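Small living room, where do the ugly things go?

lakatos_lane
We moved into the Hilivdale place in November and I still haven't sorted the living room. It's tiny! I want linen curtains, a low bench and one big lamp, but my partner wants open shelves on both walls. Thoughts?

pinkgrout
Skip the shelves. I had 13 feet of them and all I did was dust.

Clulo88
Disagree, shelves are great if you paint them the wall color. Snacks and small stuff can go in drawers.
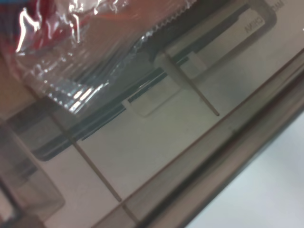
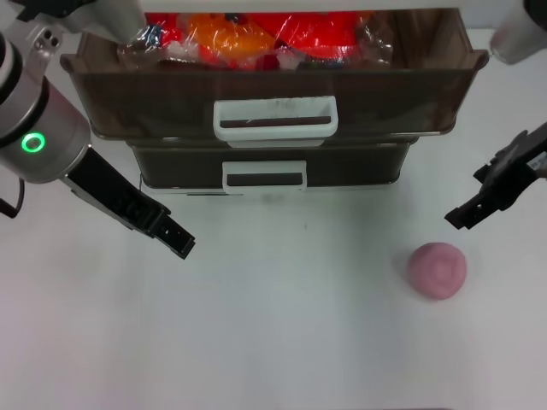

I'd spend the money on the lamp first anyway. Mine was 700 and I love it every single night.

pinkgrout
700 for a lamp?? No way. Get a paper shade and a decent bulb.

lakatos_lane
Ha, ok, the lamp can wait. Painted shelves on one wall, maybe? What color with oak floors?

Clulo88
Mushroom. Or a muddy green if you get afternoon sun.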